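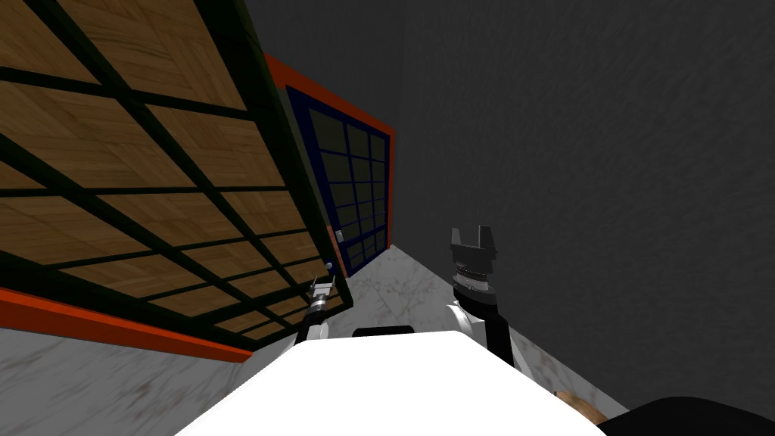
Plokwood, December

**Figure 4.** Simulated room from the robot's own point of view, with a large wooden cabinet at left and both arms in view.

### 4.2 Do transition courses shorten the job search?

Most installations now require separating service members to attend some form of career course before they leave. The claim made for these courses is that people who finish them find civilian work sooner. We are not convinced the evidence supports it, and our own data give the claim only weak help.

We surveyed 600 former enlisted soldiers and junior officers who had passed through the Lekota course or had left the service without it. Of those who took the course, 62 percent reported a full-time job within the period we asked about. The figure for the others was lower, but the two groups were never alike to begin with. Course takers had longer service, held higher rank on average, and were more likely to be married. Each of these is tied to faster hiring in our sample, whether or not the person sat through a single class.

When we compared only respondents of similar rank and length of service, most of the gap went away. What was left could be real. It could also come from the fact that people who plan ahead sign up for courses and also plan ahead in other parts of life - our survey has no good way to tell these apart.

The rating forms collected at the end of the course are even less useful. More than 80 percent of attendees marked the resume workshop as "helpful" or "very helpful," and the Plollness program office has treated this as proof of success. The forms were filled out in the classroom, before anyone had applied for anything. Several respondents told us later that the resume they wrote there was never sent to an employer.

Rondus, the contractor that runs the online version, shared its completion records with us but not its dropout records. We therefore can't say how many people began the online course and quit. A completion count with no starting count tells us very little, and we have left it out of the tables.

Two further cautions apply. Job quality was measured with one question on pay, and a retired officer drawing a pension may answer it quite differently from a specialist with four years in. We also relied on memory for start dates, and some of the dates given were plainly wrong. Records from employers would settle the second problem. Section 5 takes up the first.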